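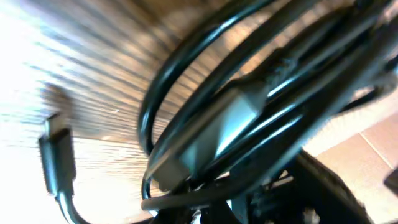
Efraín Yupanqui reckons the drawer is where good cords go to die, and that most households in Julport could get by with half of what they keep. He has run the repair night at the old library for seven winters.

Up to 168 people come through in July, mostly with kettles and lamps.
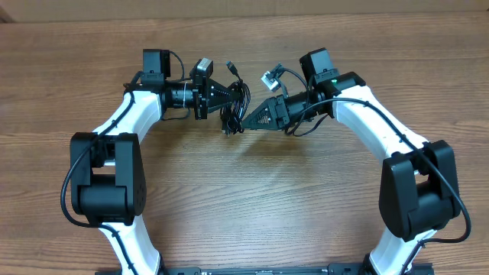
Parts are the hard bit. A thermostat for an Estivus heater costs more than the heater did — and takes a month to arrive.

Yupanqui keeps 532 salvaged pieces in labelled tins and swaps them for a gold coin.
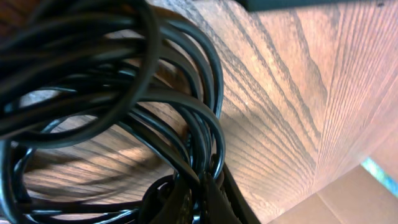

The council has offered a second room from August, with better light and a proper sink. Rent stays the same for two years. 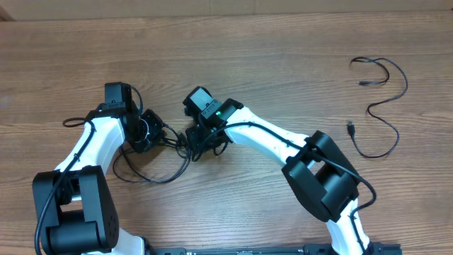
What to bring

The item, its lead and any manual. Doors open at 6 pm.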